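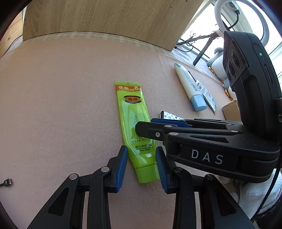
I moved the pads again in August. The previous set were flat silicone on both jaws, and they did fine on cartons and badly on anything that yields. The ribbed ones have a slightly lower durometer and the ribs give a soft tube something to settle into.

Test conditions were the same as last time. Jaw force capped at 16 N, 20 closes per object, logging through the Hilar controller at 800 Hz. Leonie Grimshaw wrote the slip detector and I left her threshold alone.

Squeeze tubes first. A grip near the cap is stable because the body is stiffest there. A grip near the crimp lets the tube roll, and the detector fires late. I would like the cap end to be the default approach, but the planner from Clarkik still picks the centroid.

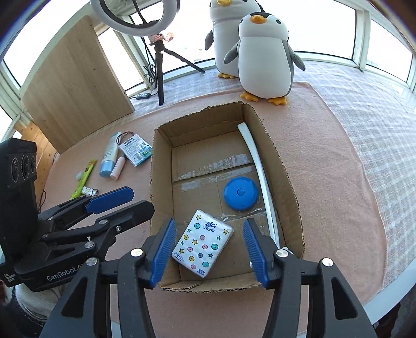
Boxes are a different problem. The linkages need room to spread, and with a wall close to the object the outer arm touches cardboard before the pad touches anything. Syafiqah Nasution suggested entering parallel to the long side and closing across the short one. That works for tissue packets. For a round tape measure lying flat, I still have no approach I trust.

Total log is 661 closes, including the discarded ones. Two channels dropped out near the end and I have not found the cause. Next I swap the Bright pads onto one jaw only and rerun the tubes.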